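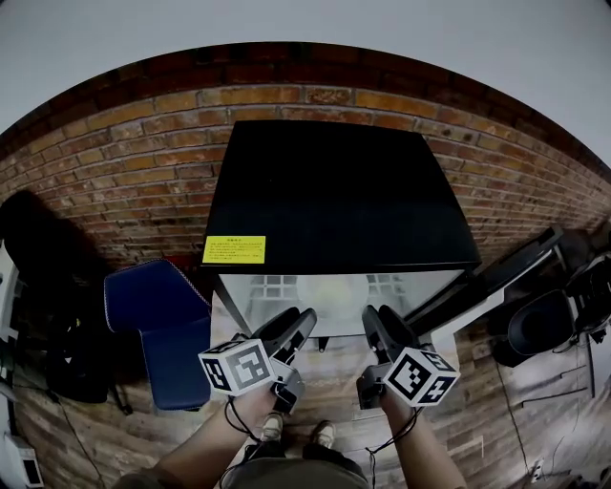
Home - Ask - Topics - Members - Log in

Damp patch on inside brick wall, paint or leave it?

Posted by Tài Nghiêm in Walls and Floors

Hello everybody. I rent a small ground floor unit in Brunlow and one inside wall is bare brick. In February I noticed a white powder on the lower bricks. I brush it away and after two weeks it comes back. The patch is 70 cm wide and it starts directly over the skirting board. Above it the brick feels normal to my hand.

My landlord proposes to paint the wall with a sealing product named Bilero, which he has already in his garage. He says one tin is enough and the matter is finished. I am not so sure. In my country we were always told that brick must breathe, but maybe this is only an old saying. The outside of the same wall is rendered with cement, and there is a flower bed against it. Should I agree to the paint, or ask him for something else first?

Thank you for your patience with my English.

Tae-yang Kwak

The white powder is salt. Water goes through the brick, carries the salt with it, and when the water dries on the surface the salt stays behind. So your brush removes the salt but the water continues to come.

I would not paint yet. A sealing paint on the inside closes the surface, and the water then looks for another way, usually higher up or behind the skirting board. In my previous flat the paint came off in pieces after one winter, and it took some of the brick face with it.

Please look first at the flower bed. The soil should be well below the damp course, which you can often find as a thin dark line in the mortar. If the soil is higher than this line, dig it back and wait a few months. Look also at the gutter above when it rains heavily. Mine had a joint that dripped on one place only, and it took me 9 weeks to notice it, as I was never at home when it rained.

For the powder use a dry, stiff brush and collect it with a vacuum cleaner. Do not wash it, as the salt only goes back into the brick. 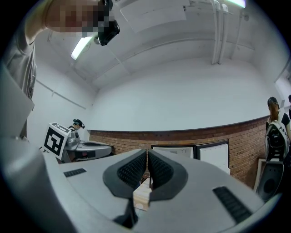

Flidier

just paint it mate, did mine with two coats and it's fine. 40 quid for the tin. If it comes back it's the landlord's problem anyway

Comments

Tài Nghiêm: Thank you both. I went outside with a torch and the soil is clearly over the dark line - I could see it only at the corner, where there is no render. I have written to the landlord and he agrees to wait with the paint.

Srisuk: Check if the cement render goes down into the soil too. Ours did, and we had to cut it back above ground level.

Tae-yang Kwak: Yes, Srisuk is right, I forgot to mention the render. Take a photo before you dig, so that the landlord can compare later.

Contact us - Copyright Brunlow Home Help - Back to top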